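Kerkov Community Help > Workplace and Facilities > Records and Inventory

Labeling storage bins after a change of numbering system

Posted by Brenda Quezada, February 2025

Our department is replacing its storage numbering system. The current labels carry a four-digit number only, the highest being 1047. The new labels will carry a building letter, a row number and the same four digits. Management has asked that the change be completed by June and that no bin be without a valid label at any point in the process.

I would be grateful for guidance on two matters. First, should the old labels be removed at once, or may both remain in place for a period? Second, is there an accepted way to record bins that are out on loan to another department when their row is relabeled? Our written procedure does not address either case. The bins are metal and the present labels are paper with an adhesive back.

Posted by Sándor Halász

Take the old ones off. Two labels on one bin will cause mistakes. Warm water and a plastic scraper will remove paper labels from metal.

Posted by Hedvig Aasen

I respectfully differ from the previous reply with regard to timing. When the Huenchumán site changed its numbering, both labels were kept in place for 17 working days. The old label was struck through with a single diagonal line in permanent marker, so that the number could still be read but could not be taken for the current one. Staff holding older pick lists were able to complete their work, and the old labels were removed row by row once those lists had been closed.

The following points should be settled in writing before the first label is printed:

The face of the bin on which the label is to be placed. It should be the same face throughout the building.

The person authorized to issue new numbers. There should be one such person and one named deputy.

The treatment of damaged labels. A replacement should carry the same number and a letter R after it.
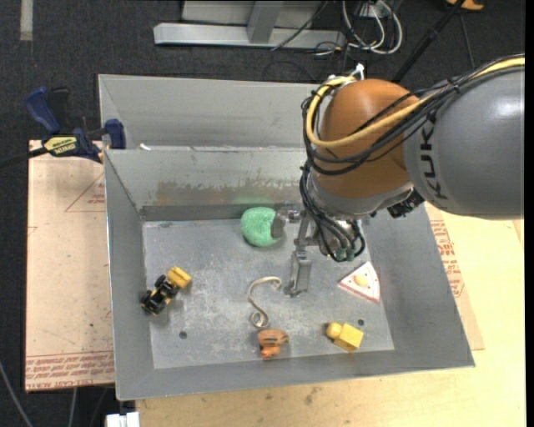 With regard to bins on loan, the new number should be assigned on the day the row is relabeled, and the printed label should be held in an envelope at the issuing desk. The loan register is then marked "label pending." When the bin is returned, the label is applied before the bin goes back to its row, and the entry is signed. Please do not send labels to the borrowing department by internal mail. We did so on 2 occasions, and in both cases the label was placed on the wrong bin.

Posted by Kuldeep Prajapati

I agree with Ms. Aasen on the loan register. I would add that the old number should be kept as a separate column in the inventory file after the labels themselves are gone. Auditors may ask for it, and earlier purchase records will refer to it. Our office uses Werix for the inventory, and the column can be hidden from the daily view.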